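首页 | 组内笔记 | 设备与采购 | 台面记录 | 搜索

二月，周日，下午

厨房台设备预算，第二稿

上一稿周五发出去以后，Liam Marsden 回了一串批注，大意是总数可以谈，但是每一项要写清楚“不买会怎么样”。今天实验室没别人，把清单从头过了一遍，能在台子上核对的都核对了。先记在本子上，回头再誊到表里。

先写结论，省得以后翻：第二条臂这一季不买，夹爪备件要买，腕部相机换型号，线缆整理单独列一项，台面的耗材从日常经费走，不进设备预算。

一、臂

现在这条臂还能用。Oklow 那边给的报价包含一条同规格的臂、控制箱和上门安装，交期写的是 13 周。从下单算起，到货时已经过了我们要交第一批数据的日子，所以第二条臂不管批不批，对这一季的进度都没有帮助。批注里 Liam 问能不能先租。我问了 Vurnstead，他们有短租，按月算，押金另付，运输两头都由我们出。租三个月的钱放进表里一比，已经接近买一条翻新臂的价，而且租来的臂不让改腕部的安装板，我们的相机支架就装不上去。租的方案划掉。

翻新臂也问过。Vurnstead 手上有两条，关节累计运行时间写得很含糊，只说“轻度使用”。我要了关节日志，对方说要下周才能导出来。日志没到之前不往表里填。

有一点要提醒自己：表里“臂”这一项一直只写裸臂价格，控制箱、急停、底座和地线都散在别的行里。第一稿总数对不上就是这么来的。第二稿改成按“一个能开机的工位”来列，下面再拆子项。

二、夹爪和手指

夹爪本体状况正常，螺丝上周全部重新上过一遍，打了标记漆。消耗最快的是手指。手指目前是光面的，夹瓷器和玻璃容易打滑，另外对相机也不友好，光一打上去就是一条亮线，分割那边每次都要抱怨。

Betum 有一种哑光的套管，整套 241 元，含两副备用。试用装已经拿到一副，装上去以后外径变粗了一点，原来那个窄口杯子的抓取姿态要重新调。调姿态的时间我估半天。这个价钱不值得再走比价，直接列。

顺便记一下拆装：套管要从指尖往根部推，不要反过来，反过来会卷边。推到底以后转半圈，再拉一下看有没有松动。上次我推得太急，卷了一只，Betum 的人说卷过的不能再用。

夹爪备件里还有一项是指根的固定块。库存只剩一对，交期短，价格低，和套管一起下单，凑一次运费。

三、腕部相机

目前这个相机最大的问题是快速平移时画面糊。臂停住的时候没有话说，一动起来木纹就拖成条，小东西几乎没法标。试过把曝光压短，画面暗得厉害，又把增益推上去，噪点比糊还难处理。试过加补光，光面手指的反光更严重，所以相机和手指套管这两项最好一起换，单换一个看不出效果。

候选有两个：

Oakley 的全局快门模组，体积小，安装孔和现在的支架对得上，线要另配。缺点是镜头固定，换焦距就得整个换。

Betum 的可换镜头模组，画质好一些，重量大，支架要重做，腕部负载要重新填，所有轨迹的速度上限大概也得跟着降。

我倾向 Oakley。支架不用重做这一条就够了。Liam 担心固定镜头以后换台面会不够用，我觉得等换台面的时候再说，台面换了，很多东西都得跟着换，现在没法替那时候选镜头。
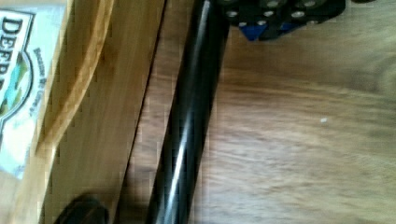
腕部视角，手指斜着穿过去，上面那条亮的就是反光，右边木纹已经糊了。 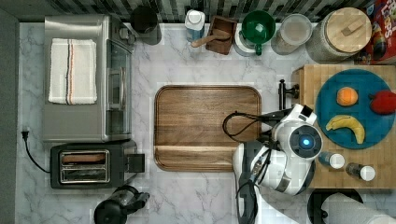
翻新臂的保修能不能和新臂一样长？

翻新臂的保修由卖家自己定，Vurnstead 只给关节和刹车，控制箱不在范围内。要延长得另外付钱，而且必须在下单时一起买，到货后不能补。

四、线缆

线缆这一项第一稿没有，Liam 问“为什么去年没有，今年有”。去年用的是供应商送的扎带和魔术贴，凑合着用，代价是每次换任务都得有人去把线重新理一遍。臂往右侧够的时候，线圈会垂到台面右半边，离砧板和推车都近，抓取路径一改就可能碰到。现在的做法是在脚本里给那片区域加了避让，避让一加，能用的工作空间就少了一块，等于花钱买了臂又不让它用。

方案是上一套带回弹的线缆支架，从底座走到腕部，加两处转接。Oklow 的配件目录里有现成的，整套 600 元。Oakley 有更便宜的，但是接头方向和我们的相机线冲突，要再买转接头，加上去就不便宜了。写 Oklow 这套。

安装要占一个下午，需要断电，和套管、相机排在同一天做，这样只需要重新标定一次。标定的时间不算进设备预算，但是要在排期里留出来，上次就是忘了留，结果第二天上午的采集全作废。

五、台面和耗材

台面上的东西不进设备预算，这一点和 Liam 已经说定。烤箱、面包机、盘子、砧板、抹布、调料瓶这些都从日常经费走，谁买谁报，单子贴在共享文件夹里。水果和包装食品按月换，不要囤。

有两样东西我拿不准该算哪边。一个是带横杆的那段木台，横杆现在是抓取任务的一部分，坏了任务就停。如果按“停了会不会影响交付”来分，它应该算设备。另一个是厨房纸架，做撕纸任务的时候要固定住，固定件是我们自己打印的，不值什么钱，但是底座的强力胶每次都要重新贴。先都放在耗材，备注里写一句，让 Liam 定。

备用的一套台面要不要提前买？我的意见是买一部分。电器不买，电器坏得慢，而且同型号过半年大概率还能买到。容器和盘子买两份，因为停产以后颜色很难对上，颜色一变，旧数据和新数据就要分开处理。砧板买一块同款的收起来。抹布随便，条纹抹布多买几条没有坏处。

六、使用时间和维护

表里要填“预计年使用时长”，这个数直接影响保养合同的档位。去年填得太随意，选了最高一档，年底一看用不到一半。今年按采集计划倒推：到季末为止，这条臂计划跑 100 小时的采集，调试时间另算。调试时间历来比采集长，但是负载轻、速度低，Oklow 的合同里把低速示教算半时，这个条款我去年没看见，今年记在这里，填表的时候别漏。

按这个算法，中间一档够用。中间一档不含上门，只含寄修，寄修期间没有备机。风险就在这里：臂一寄走，台子就空转。去年寄过一次，来回拖得很长，其间大家只能在仿真里做。如果这一季要保交付，要么买高一档，要么和隔壁组谈好借臂。借臂的话腕部安装板要统一，他们的板孔位不一样，得先做一块转接板。转接板我们自己铣，料有现成的，只占机床时间。

我的建议是中间一档加转接板。Liam 多半会问隔壁组愿不愿意，周一去问，问清楚再写，别先写成已经同意。

七、没有列进去的

力传感器。想要，没有具体任务要用，先不列。上一次没有任务就买的东西现在还在柜子里，包装都没拆。

第三个固定相机。台子上方那个位置目前够用，侧面那个经常被臂挡住。挪位置比加一台便宜，先挪。挪的时候注意别对着反光的面，烤箱玻璃门那一侧就别考虑了。

存储。硬盘快满了，但是存储归机房那边统一采购，我们只要报需求。需求表和这份预算截止时间不同，容易忘，写在白板上了。

急停按钮的延长线。现在的线够到操作位，够不到门口。有人提过想在门口也装一个，我同意，价格可以忽略，问题是要改控制箱的接线，改完得重新做安全检查。等臂下次断电时一起弄，和线缆支架同一天最好。

八、批次和顺序

采购分两批。第一批是马上下单的：手指套管、固定块、线缆支架、Oakley 的相机模组和配线。这几样加起来在组内审批的额度以内，不用上会。第二批是要等消息的：保养合同、翻新臂（如果关节日志好看）、备用台面。

第一批的到货顺序有讲究。相机最慢，套管最快。套管到了不要急着装，装了就得重新标定，等相机到了还得再标一遍。统一放在工具柜第二层，贴上条，写清楚“等相机一起装”。去年就有人好心先装了，标定白做一次。

供应商付款方式也不一样。Betum 可以月结，Oakley 要预付，Oklow 要看订单大小。预付的那一单要先走财务，走财务比交期还不可控，所以周一第一件事是把 Oakley 的报价单递上去。报价单的有效期在右下角，字很小，递之前再看一眼有没有过期。

九、待办

周一问隔壁组借臂和安装板的事。
催 Vurnstead 的关节日志，日志里要有每个关节的分项，只给总数不收。
问 Oklow 低速示教的半时条款今年是否还在，要书面的。
把“臂”那一行拆成子项，总数重新加一遍，加完让另一个人再加一遍。
横杆木台和纸架归哪边，等 Liam 回。
铣床时间先占上，转接板图纸发给做机加的同事。
窄口杯的抓取姿态，等套管换上以后重调，排在标定后一天。

补一条：刚又看了一遍 Oakley 的规格书，配线长度分两种，短的那种接到腕部转接处就没有余量了，要长的。报价单上写的是短的，周一递之前先让他们改。

本站使用 Cookie 以保存您的登录状态和显示设置。继续浏览即表示同意。 接受 | 管理设置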